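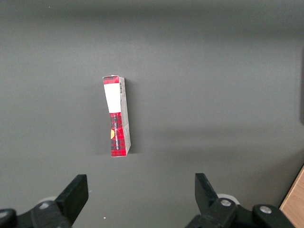 Tartan-printed carton on the grey bench surface, gripper fingers open.

Mosska Handling Centre > Safe Work > Bench Grippers > FAQ

Search this section Enter keywords Go

Frequently asked questions: carton handling at bench cells

Who must follow this standard?
All staff, students and contractors operating a bench cell at the Ginarstead or Barroso sites. Visitors may observe but are not authorised to operate equipment.

How should the fingers be set before an approach?
Fingers are to be fully open before the arm moves toward a carton. Operators must confirm clearance on both sides at reduced speed.

May a carton with a worn or torn flap be used?
Yes, provided that the panels to be gripped are sound. Damage is to be recorded on Form 51 before the first cycle.

Do labels and barcodes need to face the operator?
No. Orientation is at the operator's discretion unless the job sheet specifies otherwise.

How many people are required?
Two for any new program, one of whom remains at the emergency stop. A single authorised operator may run an approved program.

What happens after a failed grasp?
The operator may retry twice. After three consecutive failures the cell must be stopped and the program referred to the Breteteck support desk.

When is the bench to be cleaned?
At the close of each session, and before the Friday inspection. Crumbs, dust and cardboard fibre must be removed with a dry cloth.

Last updated: September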